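Drerkholm Table Set

Version 2. Last revised in August.

What this is

Drerkholm is a set of still images of a dark tabletop against a green backdrop, with a flat white marker board and a tray among the things used on it. It goes with the Tundeteo layout notes and uses the same file naming. The images are meant for people working on flat items on dark surfaces: finding the edge of a board, telling a tray from the table under it, checking color against a plain background.

Contents

images/ - the stills, in folders of 100. The last folder is short and holds 57.
layouts/ - one text file per layout, listing what was put out.
CHANGES.txt - what moved between versions.

The table and backdrop

The table is dark and stays that way in every layout. We tried a light cover for version 1 and dropped it, as the white board was hard to separate from it. The backdrop is plain green with no print. The board lies flat on the table and is not taped down, so its angle can shift a little from one layout to the next. Use the layout file if you need to know which way it was meant to face.

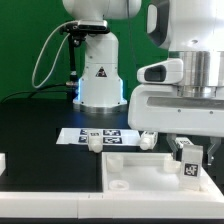
One early user wrote in that the board should have its own label instead of being lumped in with the table, and that a single "surface" class had thrown off their edge counts for a week. Version 2 has the split: board, table, tray and backdrop are separate labels. Old label files will still load but will show the board as table.

Labels

Labels were drawn by hand in Frade and saved as plain polygons. Where something hides part of the board, the outline stops at the visible part - we did not guess at the rest. Of the outlines we drew a second time as a check, 95 percent matched the first pass closely enough to keep. The others were redrawn.

Cable and shadow areas on the table are left as table.

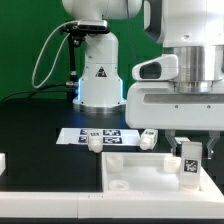

Can the green areas be swapped out for another background?
The backdrop label is there for that purpose, but check the edges of white items by eye afterward, as some green can stay behind on them.

Known problems

Tray outlines are less exact than board outlines, mostly along the near side.
The Pristix export drops the layout name. Keep the original folder names if you plan to use it.
Very little variety in lighting. Do not rely on this set alone for other rooms.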